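Selling Old War Prints Online: Captions, Sizes and What Buyers Really Read

Final project report, Digital Heritage and Trade module
Group: Dayana Carhuamaca, Eoin Tully, Emese Kozma
Advisor: Giuliana Valderrama

1. What we did

Our project is a small online print shop catalog. Old newspaper engravings, mostly military and royal subjects, scanned and offered as reprints. We didn't build the shop itself. The shop is Brellska, run by Yaneth Nina out of Gredcombe, and she already had the scans and the printer and the customers. What she did not have was captions anybody could trust, or a size list that made sense. So that was the job: go through the stock, write a proper caption for each print, sort out sizes, and see if people bought differently afterward.

136 prints total. We finished 107 of them. The other 29 are explained in section 5.

2. Where the prints come from

Nearly all are out of illustrated weeklies, bound volumes, pages cut out long before Yaneth got them. A few were bought as loose sheets in a folder with no source at all. The weeklies used wood engraving first, then halftone later on, and the difference matters for printing because halftone dots go ugly when you blow them up too far. Engraved lines hold up much better. Eoin did a test on this with one cavalry picture at two sizes and the big one in halftone looked like gravel.

The original captions printed under the pictures are a problem. They were written in a hurry for people who already knew the news that week. "The Scene at the Bridge." Which bridge. "The General Receives the Delegation." No name for the general. Sometimes the caption is plain wrong, or it makes the home side look better than the article next to it does. We found 7 where the caption and the article disagreed on which regiment was in the picture.

3. How we wrote the captions

First try was bad. We split the list in three and each wrote our own way. Emese wrote long ones with all the background of the campaign, Eoin wrote one line, Dayana wrote something in between but kept the old spelling of place names. Put side by side on a test page it looked like three shops. Giuliana told us to stop and write a template before doing any more, so we lost most of February but it was the right call.

Template we ended up with:

Title as printed under the original, even if vague
Who or what it shows, as far as we can back it up
Two to four sentences of what was going on at the time
Name of the publication if known, otherwise "source not known"
Engraving or halftone
Sizes offered

Place names were the longest argument in the whole project. Old papers spell towns every which way, and the customers search with both old and new. A man looking for the town his great grandfather was stationed in will type what's in the family letters. Somebody else types what's on a map today. We decided: old spelling stays in the title, modern spelling goes in the body with the old one in brackets once. Search picks up both. Emese still thinks the title should be modernized and wants that written down here, so here it is.

We also had to decide about tone. The original articles are full of "gallant" and "savage" and worse. We don't repeat any of that in our own words. If it's in the printed title it stays in the title, in quotation marks.

4. Sizes and prices

Before we started Brellska sold whatever size the customer asked for. Sounds nice but every order was a seperate email. Yaneth said she spent more time on emails than on printing. We cut it down to 2 sizes, small and large, both keeping the shape of the original so no cropping. Double page spreads are only offered large, since the gutter fold shows up anyway and at small size it lands right across people's faces.

Halftone prints are only offered small. See the gravel.

Prices we left to her. We suggested the small and the large be further apart because nobody was choosing small when the gap was so little. She moved them a bit, not as far as we said.

The paper question came up too. There's a thicker cotton sheet from a supplier called Zostis that customers like when they see it in person, but you can't feel paper through a website. We wrote one sentence about it for the catalog, and a longer note on a separate page for anyone who cares about framing.

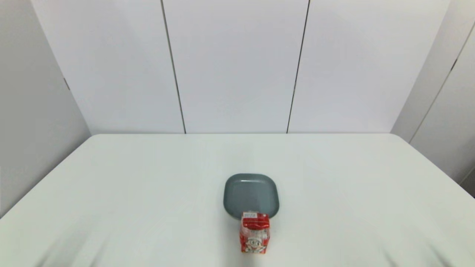 Shipping is in tubes. Yaneth wanted flat mailers for the small size but those got bent corners in the test we sent to each other. Tubes for everything then. The catalog now says to leave the print under some books overnight before framing, which we had not thought of, that was a customer's tip.

5. What's not finished

29 prints have no caption from us. Reasons, grouped:

Loose sheets with no source and nothing we could match. These are most of it. A column of soldiers on a road, no title, could be a lot of wars.

Some with a title but we found conflicting stories about the event and ran out of time to read further. Better blank than wrong.

A handful of portraits of officers where the name is cut off by whoever trimmed the page. Dayana spent a whole evening on one of them going through uniform collars and got as far as the country. Not the man.

Yaneth is going to list these anyway with "source not known" and a line asking people to write in if they recognize something. We think that could work pretty well, print buyers love correcting a shop. She's already had one letter about a harbor view, with two pages of notes on the ships. It hasn't been checked yet.

6. Did it change anything

Short answer, some. We only had from the start of April to compare, and it's a small shop, so please don't read this as proof.

Orders did not jump. What did change is the emails. Fewer people asking "what is this a picture of" and "how big is it." Yaneth keeps a notebook of questions and the caption questions nearly stopped for the prints we finished. They kept coming for the ones we didn't, which is the best evidence we've got.

Also people started buying in groups. Same campaign, same city, a set for one wall. Before, the shop had no way to show that two prints belonged together. Now the captions mention the same place names so they come up together in the search. We didn't plan that at all.

Royal portraits sell better than battles. Processions sell better than either. Retreats and hospital pictures hardly sell, though they get looked at a lot, and the captions on those got read the longest according to the shop's visitor page. Giuliana asked us to think about why and we don't have a good answer. Perhaps people want to know about it but not hang it over a couch.

7. Problems along the way

File names. The scans were named by date scanned, not by subject, and three people renaming things at once is a bad idea. We lost track of a few and had to match them again by eye. Should have been one person's job from day one.

Rights. Everything in the stock is old enough, as far as we could work out, but we only checked the publications we could name. For the no-source sheets we told Yaneth plainly that we can't be sure. It's her decision.

Copying. Early on one of us pasted a paragraph from an encyclopedia meaning to rewrite it later and it went onto the test page as is. Caught it before it was live. After that we wrote from notes only, with the book closed.

Time. The plan said six prints an hour for captions. Real speed was more like one, and less when the subject was the Balkans or anything with three towns of the same name.

8. Who did what

Dayana: uniforms, portraits, final edit of all captions, most of this report. (The Carhuamaca in the file list is her folder, not a place, sorry to the person who went looking for it.)

Eoin: print tests, sizes, shipping test, the search tags.

Emese: campaign background, place names, the framing page, the argument about place names.

Yaneth Nina gave us the scans, the notebook and a key to the stock room. Thanks to her for all of it.

9. If another group picks this up

Start with the loose sheets, they take longest and everybody will put them off. Get the old atlas from the library, second floor, oversize shelf, and check it out before midterms because there's only one. Agree on spelling first. Keep a note of where each fact came from right next to the caption, we did this from the second month on and had to go back for all the early ones.

Caption spreadsheet and the template are in the shared folder. The column marked "sure?" is ours, please keep filling it in.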